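Swapping the CPU in an old Dell tower — socket questions

tistus_29
Dec 29, 2020
Ok so finally pulled the heatsink on the Dell. Been putting it off since August. Got a used chip off a guy on the Mitotlow board, seller says it's a straight swap, same socket. Paste was like chalk, took me over 24 cotton swabs and most of a bottle of alcohol. Questions before I screw it up. Do I need to take the board out of the case or can I do it in place? And how clean does all the metal have to be. I've got ridged bare metal with little bits of crud sitting down in the grooves, brownish, can't tell if it's old dust or what.

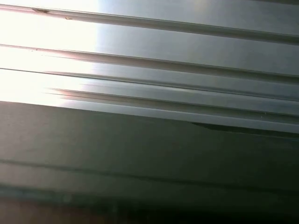 Blew at it with a hand bulb, didn't do much. Don't want to go at it with a screwdriver obviously. Toothbrush? Also which paste, I have a tube of the Dradodari stuff, 3 years old, never opened.

siriwardena_k
Board out. Always board out. You need to see straight down on the socket and you can't with the drive cage in the way. Four screws on my old one, maybe more on yours.

Toothbrush is fine for the grooves, dry. Do it AWAY from the board.

coldsolder
disagree on pulling the board. Done loads of these in the case, lay the tower on its side, good lamp, done. Pulling it means every cable off and then you're back here next week asking which way the front panel plug goes

siriwardena_k
And if he drops the chip corner first on the pins? It's LGA, pins are in the board. Bend a row and you're buying a board not a chip. I'd take the cables.

coldsolder
he can drop it just as easy with the board on a desk lol

padsandpins
Both of you calm down. OP whichever way, load plate all the way open first, hands off the pins, hold the chip by its edges only. Match the notches, lower it FLAT. No sliding it around once its down. If it doesnt sit level pick it straight up and look again.
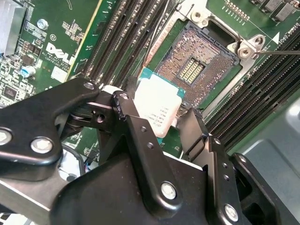
Lever takes more force than you expect, and it can creak a bit. Normal. What's not normal is the chip rocking before you close the plate — stop if it does that.

Paste: 3 years sealed is probably ok, squeeze a bit onto a card first. If it comes out oily, bin it.

tistus_29
ok going board out, sorry coldsolder. Toothbrush got most of the crud btw. Does the BIOS need updating before the swap or after? Seller didn't say

siriwardena_k
Before!! While the old chip still boots. Put the old one back in if you have to.

tistus_29
ugh. old chip's in a sandwich bag with the paste half on it

coldsolder
clean it, put it back, update, then swap. and get it out of the sandwich bag, static. told you in-case was less work, you'd be up and running for the update by now

padsandpins
He'd still have to repaste it twice. Check the service tag page for what chips that board takes too, same socket doesn't mean same support.

tistus_29
will check tonight, back tmrw with what the page says

Related topics
Dradodari paste, how long does an open tube last
Bent pin in LGA socket, mechanical pencil trick?
Front panel connector on small Dell towers
Fan at full speed after CPU swap
Selling on the Mitotlow board, what to charge for postage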